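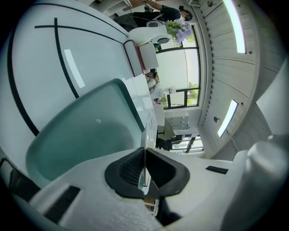
Fig. 4.1 Gripper-mounted camera, finger pad at bottom center, teal tray against the white surface. The room appears rotated sideways.

Section 4. Camera placement and finger pads on the hand-held gripper

Notes for the evening build group, Shakya shared workshop. Prepared by Anwara Amarasinghe, with corrections from Naveen Srivastava. Bring your printed body parts and the Sinden wiring sheet from Section 3.

4.1 What the camera has to see

The camera is fixed to the gripper body, so the body and pad keep the same place in every picture while the room moves. In Fig. 4.1 the white body runs along the bottom and the black pad sits at its center. Use the pad as your reference when you check the mount. If its position shifts between two recordings, the mount has slipped and both recordings should be set aside until you know when it happened.

A wide lens bends straight edges and darkens the corners. Both are acceptable. Do not crop the corners before calibration; the fit needs the outer part of the picture, where the bending is strongest.

4.2 Orientation

Record in whatever orientation the wrist happens to be. The windows and ceiling lights in the figure lie at right angles to where a standing viewer would expect them, and the software does not mind. Rotate a copy for viewing if you like, but leave the stored file alone – two people rotated their originals in July and Imelda Bañez had to rebuild the index by hand.

4.3 Pads

The pad is black rubber with a mesh-textured inner face. Cut new pads from the Cuven sheet using the paper template. Clean the seat with alcohol, press the pad in, and leave it under a clamp overnight. Trim any rubber that stands above the edge of the seat.

Test on a smooth plastic tray before anything heavier. Hold by the rim, lift, tilt slowly to each side, put down. Wear usually begins at the upper corners of the pad. Replace both pads together, even when only one is worn.

4.4 Exposure

Daylight from a window and a glossy white surface in the same view will push automatic exposure up and down as the wrist turns. Lock it. Start at 300 on the Okia control page and go to 600 only after dark. Narrow highlights on a curved white part can be left as they are. Large blown-out patches cannot, and the cure is usually to turn the work away from the glass.

4.5 Before next session

Print the revised camera bracket (file 114, replaces 79). Fit it with the screws finger tight, make one short recording, then tighten fully and make another. Compare the pad position in the two and write the difference in your log. Kanchan Ahuja has the spare brackets. Questions about calibration go to Narendra Thakur.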